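ゴシックス大統領、共同会見の演台をめぐり隣国首相と小競り合い ヨーメロでは「踏み台外交」と揶揄

ウォメロ共和国の首都を訪問していたゴシックスの大統領が、首脳会談後の共同記者発表で用意された演台の高さに難色を示し、発表の開始が40分遅れた。その間、相手国の首相は照明の当たる壇上にひとり立ち、手元の原稿を読み返すほかなかった。原稿は2枚しかなく、しかも1枚は表紙だった。

両国の外交筋によると、会談そのものは順調に進んでいた。議題は国境の橋の通行料、淡水魚の輸入検疫、そして長年棚上げにされてきたチェルナハ峡谷の水利権である。もっとも、このうち水利権については「引き続き協議する」との一文を確認しただけで、この一文は前回の共同文書からほぼそのまま引き継がれている。前回の文書も、その前の文書から引き継いでいた。

問題が起きたのは、両首脳が会談室を出て記者団の待つ広間へ移動した直後だった。地元テレビが流した映像では、大統領が並んだ二つの演台の前で足を止め、右側の演台に手を置き、左側の演台にも手を置き、それから儀典担当者を呼んでいる。音声は入っていないが、担当者が何度もうなずき、最後にもう一度うなずいて走り去る様子は確認できる。

ゴシックス側の説明では、大統領用の演台が首相用より14センチ低かった。事前に渡した要望書には「同等の高さ」と明記していたという。これに対しウォメロの儀典局は、要望書の該当箇所は「同等の格式」と読めたと反論している。要望書は手書きだった。

広間では急きょ、演台の下に敷く台が探された。一つ目に運ばれてきた台は高すぎ、大統領の演台が今度は首相の演台を見下ろす形になった。首相は笑顔を崩さなかったが、随行員の一人が報道陣の前に立ってカメラの視界を遮ろうとし、別の随行員に肩を引かれて下がった。二つ目の台は高さこそ合ったものの、片側がわずかに傾き、大統領の水のグラスがゆっくりと首相の側へ滑っていった。グラスは縁の手前で止まり、広間から小さな拍手が起きた。

最終的には双方の演台を撤去し、二人が同じ床に立って、同じ形のスタンドマイクに向かうことで決着した。発表は予定の半分に短縮され、質問は受け付けられなかった。両首脳は握手を交わしたが、どちらの手が上になるかで一瞬のためらいがあったと見る記者もいれば、ただの握手だったと見る記者もいる。 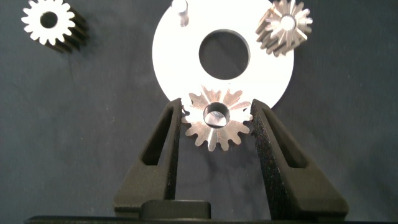
イップ通信 外信部
2020年4月17日

映像はその日の夕方までに両国のSNSで広まった。ゴシックスでは大統領を擁護する声と、あきれる声がほぼ同じ勢いで書き込まれ、やがて両者は互いを相手に言い争いを始めて、演台の話は置き去りになった。ウォメロでは「踏み台外交」という言葉が定着しつつあり、市場の露店が古い木箱に「国賓用」と書いた札を付けて売り出したところ、昼過ぎには品切れになったという。

ゴシックスの野党第一党は声明を出し、「国の威信をセンチメートルで測る指導者に、峡谷の水は任せられない」と批判した。与党はただちに反論し、野党の前党首も在任中の外遊で椅子の交換を求めたことがあると指摘した。野党はこれを認めたうえで、あれは腰痛のためだったと説明している。診断書を公開する用意もあるそうだ。

大統領府の報道官は翌朝の定例会見で、遅延の原因は「技術的な調整」だったと述べた。演台の高さを変えることは技術に含まれるのかと問われると、報道官は「広い意味では」と答えた。大統領が不快感を示したのかとの質問には、「大統領は調整の必要性を認識した」と表現を改めた。会見室の演台は報道官の身長に合わせた特注品である。

ウォメロの首相府は、ことを荒立てない姿勢を保っている。首相は議会で質問を受け、「隣国の友人が快適に話せる環境を整えるのは当然の礼儀だ」と答弁した。続けて、儀典局の備品予算を見直す考えも示した。議場の後方から「巻き尺を買え」とのやじが飛び、議長が注意したが、注意の途中で議長自身が笑いをこらえきれなくなり、議事は短時間中断した。

儀典をめぐる両国の行き違いは今に始まったものではない。国交樹立の調印式では署名用のペンが一本しか用意されておらず、どちらが先に使うかを決めるまでに昼食が冷めた。チェルナハで開かれた国境会議では、円卓なら上座の問題は生じないとして丸いテーブルが持ち込まれたが、今度は窓に近い席をめぐって協議が行われている。会議の議事録は192ページに及び、水利権に触れた部分は、その末尾に近い短い一節だけである。

峡谷の下流で暮らす農家の反応は冷ややかだ。農業組合の窓口には、演台の高さより取水口の高さを話し合ってほしいという要望が寄せられている。取水口は冬の増水で土砂が詰まったままで、どちらの国が浚渫の費用を負担するかが決まっていない。組合は両政府に書簡を送ったが、ゴシックスからは受領の通知が届き、ウォメロからは受領の通知を準備中であるとの通知が届いた。

両国の実務者は5月に次の協議を開き、通行料と検疫の細目を詰める予定だ。会場はチェルナハの旧税関庁舎で、首脳の出席は予定されていない。それでも準備文書の草案には、家具の寸法に関する付属書がすでに添えられている。机、椅子、演台、水差しの順に項目が並び、演台の欄には双方の署名欄が設けられた。

水差しについては、まだ合意に至っていない。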